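# Wash-and-fold work moving to grippers, how should we be counting pieces?

**hemline_dot**

I do wash-and-fold for Halás, a small firm that looks after furnished apartments. We strip, wash, fold and put away, mostly in the tenants' own bedrooms once the dryer is done. We have always been paid a base rate plus a piece rate over a daily minimum. On a normal day I fold over 100 pieces by hand.

Since February two of us on each crew have been folding with hand-held grippers for part of the shift. The office bought into a program called Wovetti, which collects recordings of people folding so that a folding arm can be taught from them. You hold the tool by the handle and work the two fingers, and it records while you fold. Our hands are not supposed to touch the garment at all during a take.
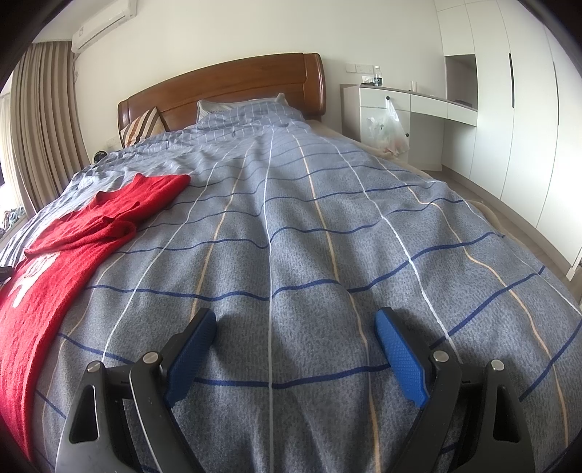
My problem is the count. A T-shirt takes me a few seconds with my hands and several times that with the tool, and the shirts are the easy part. Knits are the slow ones, and they usually start in a heap. That red one on the bed is typical, all crumpled up on a duvet that is wrinkled too, with the fingers just over the bedding before anything gets picked up. You have to find a hem or a shoulder in that and take hold of it without getting the duvet along with it. If you get the duvet, you start again. My piece count on gripper days is less than a third of what it was, and the minimum has stayed the same, so on those days I make base and nothing else.

The second thing is what counts as a piece. The office counts finished garments. The tablet counts takes, and a take where I dropped a sleeve and started over is still a take. Last month the tablet had me at 289 takes and the office sheet had a much lower number. Both are correct as far as I can tell. 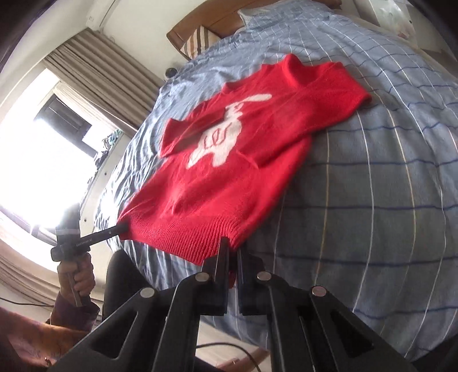 I asked my supervisor which number goes on the pay sheet and was told it is being looked at. I am not against doing the recordings. It is easier on my shoulders than hauling bags, and I would like to still be doing some of it next year. But I need to know what to ask for, and if anyone has gotten this settled at their own workplace I would like to hear how. Also, does the tool time get easier? My thumb is sore by Thursday.

---

**kadham_nights**

We went through the same thing at Kadham (hotel linen, not apartments, but the recording part sounds the same). What we ended up with is an hourly rate for all tool time and no piece rate during it. You log in to the tool, the clock starts, you log out, the clock stops. The rate was set by taking each person's average earnings with piece pay over the three months before the tools came in. That matters, so get your old pay sheets together now. If they work out the average from months that already have gripper days in them, your rate comes out low and stays low.

Don't ask to be paid per take. I know it looks good next to your office count, but some people here asked for it and the result was a rule about rejected takes. If the garment slipped or the camera view got blocked, the take was thrown out and so was the pay for it. Then everybody did towels, which almost never slip, and the people left with the sweaters lost money. We dropped it after one pay period.

Other things we have in writing now:

- Tool time is no more than two hours at a stretch, then hand work or carts.
- Hand-folding minimums are cut in proportion on days with tool time.
- Setup, charging and uploading count as tool time.
- Going back to full hand folding is allowed with a week's notice.

On the thumb, tell someone before it gets worse. I had mine looked at. Loosen your grip on the handle and only squeeze as hard as it takes to close the fingers. Most of us were squeezing the whole time without noticing. Switching sides between garments helped me, but it makes you slower at first.

For knits, take the hem and stay off the body of the sweater. The ribbing is thicker and gives the pads something to hold.

---

**oldpress**

They are training your replacement, charge them double.

---

**tagroom_jd**

I don't agree with the answer above, or not completely. I am at Jetdale, in the plant, and we have had a folding arm on the towel line for a good while. It does flat towels and pillowcases. It did take hours away from the towel line, and the people who were on it went to sorting, stain checks and clearing the arm when it jams. Nobody on my shift was let go, but two positions were not filled when people left. I would count that as a loss of jobs even if the company doesn't.

What changed more for me is the pace. The arm doesn't stop, so the sorting table feeding it can't stop either. Our first month on it we sent 3890 towels through in one shift and I went home with a headache. Ask early who sets the speed and who is allowed to pause it.

Sweaters, fitted sheets and anything with a hood still come to us by hand.

For the pay question I would do what kadham_nights said. Ask for it in a letter and keep a copy. And write down your own start and stop times, because our first tablets lost part of a week and the company had nothing else to go by.

---

**hemline_dot**

Thanks. I found my pay sheets back to the fall and have asked for the hourly rate and the lower minimum. No reply yet. I didn't know to ask about upload time, so I have added that. Loosening my grip does help the thumb some.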